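Household scissors
Last edited 2/26/25

Household scissors are hand-operated shearing tools intended for paper, string, packaging, light cloth and similar materials. They consist of two blades joined at a pivot, each continuing into a handle with a finger opening. They are distinguished from shears, which are usually longer and often have handles of unequal size, and from snips, which have short blades and are used on heavier stock.

Cutting action
Scissors cut by shear. The two edges pass each other with almost no gap, and the material between them fails along the line where they meet. Only one point of each edge is in contact at a given moment. This contact point travels from the pivot to the tips as the handles close.

To keep the edges pressed together, each blade has a slight inward bow along its length, called the set. Held up to the light, a closed pair of well-set scissors touches at the tips and near the pivot and shows a thin gap between. A blade that has lost its set folds thin paper instead of cutting it, even when the edge is sharp.

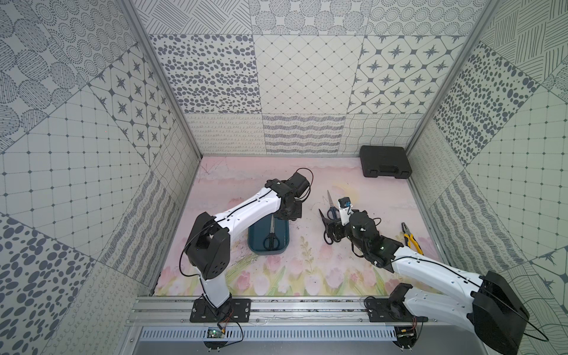
Force at the edge depends on distance from the pivot. Material placed close to the pivot is cut with the greatest mechanical advantage, so thick card and cord are normally fed as far into the jaws as they will go. The tips are suited to fine work in thin stock.

Construction
Blades may be forged, cast or stamped from sheet. Most inexpensive household pairs have stamped stainless steel blades with molded plastic handles. Forged pairs are heavier and can be reground many more times.

The pivot is a rivet or a screw. A riveted joint is cheaper and can't easily be adjusted after assembly. A screw joint can be tightened as the bearing surfaces wear. In the Clomis repair manual, edited by Koen Michiels and Petronella Swanepoel, the joint is considered correct when one blade, released from the open position, falls partway and stops.

Handedness
In right-handed scissors the upper blade is on the right as seen by the user. The natural squeeze of the right hand pushes the edges together at the cut. The same pair in the left hand tends to push them apart, and it also hides the cutting line behind the upper blade. Left-handed scissors are a true mirror image. Pairs sold for either hand often have symmetrical handles only - the blade order is still right-handed.

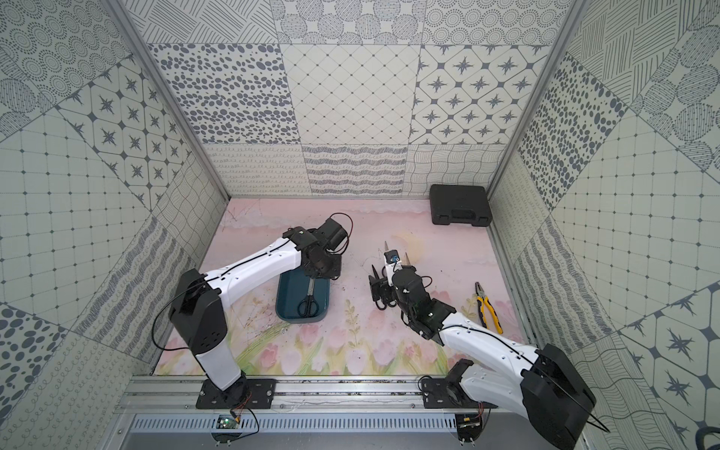
Sharpening
Each edge is ground on the outer bevel. The inner face is left alone except for the light removal of burrs, as grinding it destroys the hollow that gives clearance. After grinding, the joint is cleaned, oiled with a single drop and adjusted.

Adhesive residue from tape is a common cause of poor cutting and is often mistaken for dullness. It can be removed with rubbing alcohol on a cloth.

A workshop survey compiled in Zelberg by Rianne Visser and Tirta Sumampouw covered 1,289 household pairs brought in for sharpening. Of these, 181 needed cleaning or joint adjustment only.

Storage
Scissors are stored closed and dry. Open storage exposes the edges to knocks, and nicks near the tips are the hardest to grind out.
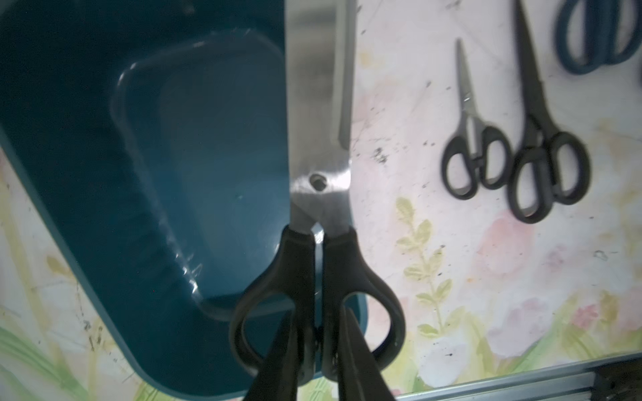

Can household scissors be washed in a dishwasher?
Hand washing is preferred. Detergent and long exposure to moisture can pit the edges and start rust inside the joint, and heat may loosen plastic handles.

See also
Pinking shears
Tin snips
Whetstone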